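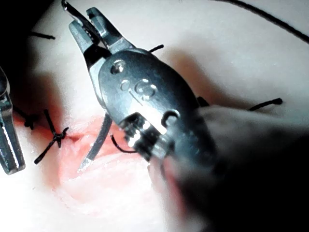
Section 5. Recording suture demos by remote control

Rev. 5/21/18, O. Caputo. Replaces the old handout. Throw the old one out, the pedal order is wrong in it.

Read section 4 first if you haven't homed the arms today. Everything below assumes homed arms, Stimico console on, Odar recorder showing green.

5.1 Before you sit down

1. Pad in the tray, incision running left to right as seen from the console. Clamp it. Push on it with a finger – if it slides, clamp again.
2. Load the needle in the right grasper by hand. Arm brakes ON while you do this.
3. Wrist camera lenses: wipe, dry cloth only.
4. Open a new session in Odar. Name goes task, operator initials, run number. No spaces. The Nurnden import script chokes on spaces.

CAUTION: Fingers out of the tray before brakes come off. Say "clear" out loud even if you are alone in the room.

5.2 Matching the handles

1. Sit. Forearms on the rest.
2. Turn both handles until the on-screen outlines line up with the jaws.
3. Hold left pedal. Wait for the tone. Arms are now yours.
4. Move each arm a little in all directions before touching anything. Feels backwards? Let go of the pedal and redo step 2.

Note: default motion scaling is 5 to 1. Leave it there for demos. Changing it mid-session ruins the whole session, not just the run.

5.3 Recording a run

1. Tap right pedal. Red dot comes on in the corner of the screen.
2. Keep still for a second or so, then start.
3. Drive the needle, pull thread through, tie, trim. Normal pace. Don't show off.
4. Both graspers back off from the pad.
5. Tap right pedal again. Dot goes off. Mark the run Good, Retry or Bad.
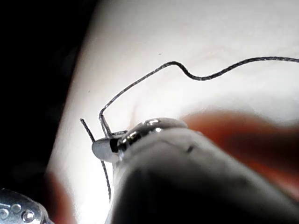
Thread handling is where most runs get spoiled. Take up slack in short pulls and let the other arm hold still while you do it. If the thread kinks or catches, stop moving, open one jaw, work it free at the console. Do NOT reach in. Fixing a snag on camera is fine and we want those – mark the run Retry, and put "snag" in the comment box. Kristýna Hájek sorts them out seperately.

Dropped needle: stop the recording, brakes on, pick it up with forceps, reload, new run. Never continue the same file.

5.4 Limits

Max 6 runs, then get up and take a break. Log fills at 2000 events per run; past that Odar cuts the file with no warning. Long pauses with the pedal down eat up events too so let go if your thinking.

5.5 Problems

Arm lags behind handle: check the Kolář cable at the back of the console, it works loose.
No tone at step 3: handles not matched. Redo 5.2.
Error 7: brake fault. Power down, get Ornella.
Red dot stays on after the tap: tap once more, wait, check teh file list before you start anything new.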